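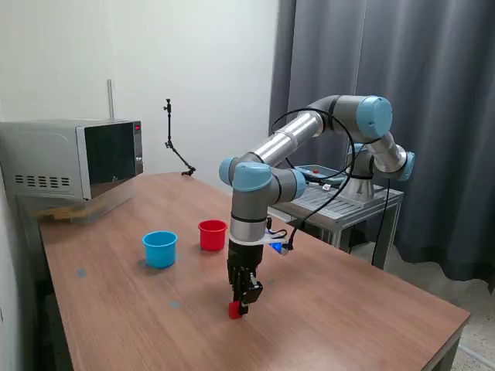

Gripper holding a red cube just above the table.

Gidomance Rhythm Leaflets

Data card, release 2

Gidomance is a small text collection built from patient leaflets on heart rhythm problems. It covers atrial fibrillation, atrial flutter, heart block, long QT syndrome and extra beats. The leaflets were written at the Coltdale clinic and edited by Roltenora, and both agreed to their release.

Contents

leaflets/ – 130 leaflets, one plain text file each
terms/ – a glossary of 60 terms with short definitions
splits/ – train, dev and test lists
CHANGES – edits since release 1

Each leaflet file starts with a header giving the topic, the intended reader (adult, parent or teen) and the month of last review. The body follows after one blank line. Section headings are kept on their own line and end with a colon.
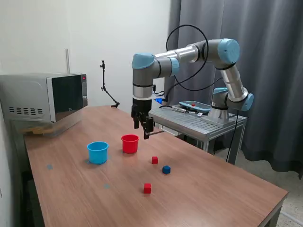
Line breaks inside paragraphs were removed. Bullets became full lines. Clinic phone numbers and the names of staff were replaced with the tokens PHONE and STAFF. Drug names were left as written, so the same drug may appear under its generic name in one leaflet and a trade name in another. The glossary lists both where we knew them.

Topic labels

There are 8 topic labels. A leaflet can carry more than one. Most of the double labels pair a rhythm problem with a procedure, for example flutter with ablation. "Palpitations" is used only when the leaflet gives no diagnosis. 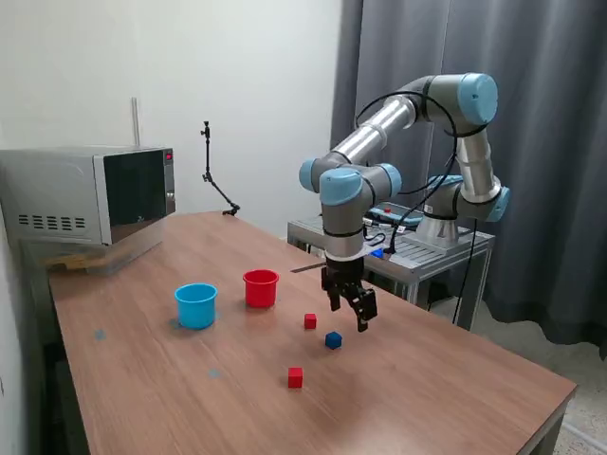 Cups and cubes on the table, with the microwave at the far end.

Intended use

The collection was made for work on reading level, term extraction and simplification. It should not be used to give advice to patients. Several leaflets describe local practice at Coltdale, such as how long to fast before a cardioversion, and other hospitals may do this differently.

Known problems

The teen leaflets are few and nearly all on long QT syndrome.
Some leaflets say "heart block" where the glossary has "AV block". We have not merged them.
The pacemaker leaflets share long passages. Use the lists in splits/, which keep these together. A random split will leak text into the test set.
Tables of heart rates by age were flattened and can be hard to read. 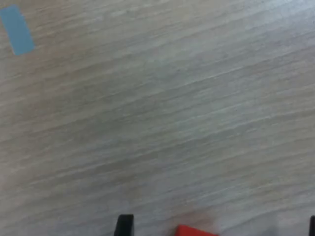

Tabletop grain, viewed at an angle.

Getting the files

Unpack the archive and run the Hyun checker on the top folder. It prints the name of any file with a missing header and stops there. All files are UTF-8. Corrections are collected through the year and go into the next release in July – please give the file name and the line.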